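Refreshment Point Automation at Ovari: Questions from Staff

The Ekel units start work on the second floor in March. The questions below came in through the suggestion box and the shift meetings. Answers are from Pentti Kokkonen, site services, unless noted.

What is being automated?

Cup handling at the water points. Today the service team fills cups, sets them out, collects them and racks them by hand, and it does so at 22 water points across the Ovari building. From March an Ekel unit will do this at 18 of them. The other four are in the loading area, where there is too much cart traffic, and they stay manual.

Why this task?

It repeats all day and it pulls people away from other work. The service team logged 269 trips to the water points in one week. Most were short, but each one meant stopping something else.

How is it done now?

By hand, at a small table. The dispenser, the cups and the green tray sit within arm's reach of each other, and each cup is picked up, checked and put in its place.

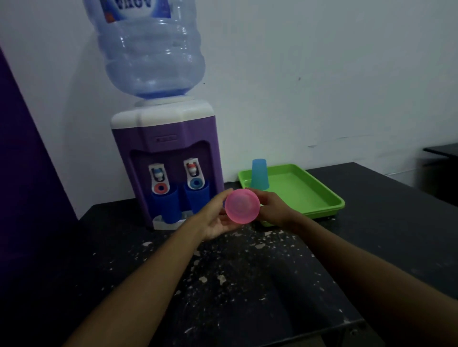

Will anyone lose their job?

No. The service team keeps its current headcount and hours. Honkanen, our facilities contractor, has put this in writing for the length of the contract. Three people move from the water round to the parts counter and the mail room, with training paid at the normal rate. Pay grades don't change.

What will the service team still do at the water points?

Changing the bottles, cleaning the drip trays, and anything the unit flags. The unit can't lift a full bottle and won't be asked to. Racking also stays a human job when a unit is down, and the rule is the same as before: cups go upside down, in the green tray. 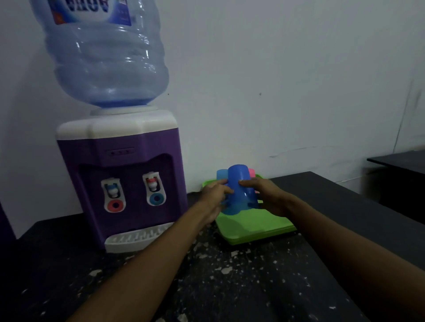
Each person on the round gets a short session on stopping and restarting a unit. Sessions run at 2 p.m. in the training room, and you can go more than once.

Can I still get my own water?

Yes. The taps work the same way. If the unit is moving, wait for it to stop or press the pause button on the post.

Does it record us?

The unit has a camera that looks down at the table. Prumurum, who supply the software, keep the last 500 handling cycles for fault finding and then overwrite them. The works council has seen the agreement. Footage can't be used for timekeeping or performance reviews.

What if it drops or misplaces a cup?

Pick it up if it's safe and put it with the used ones. Don't reach in past the arm.
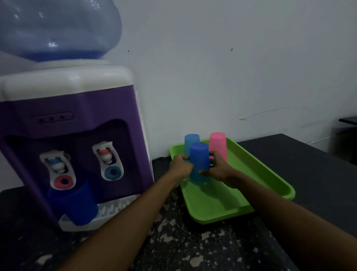 Report repeat faults on the site services line, with the number of the water point. Two faults of the same kind in one shift and we switch that point back to manual until Ekel has looked at it.

Who do I ask about something not covered here?

Pentti Kokkonen, site services office, ground floor. Questions about job changes go to your shift lead first.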